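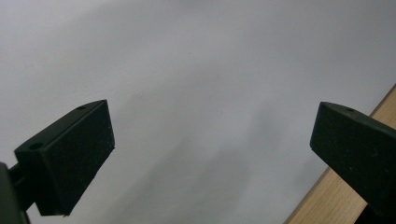
Hand gripper, fingers open, view toward the wall

Hutex demo station – pre-session check
Date: 13 Jul 2019
Checked by: Hipólito Huenchumán

1. Finger pads, wear: OK. Left pad slightly chipped at the lower corner. Monitor.
2. Finger pads, clean: NO. Pale flecks on both. Wipe before first demo.
3. Fingers tight on mounts: OK
4. Trigger returns freely: OK
5. Camera view clear between fingers: OK
6. Recording test, 5 short demos: OK – all saved
7. Demo count since April pad change: 1,065. Limit is 1,000, order new pair from Parner.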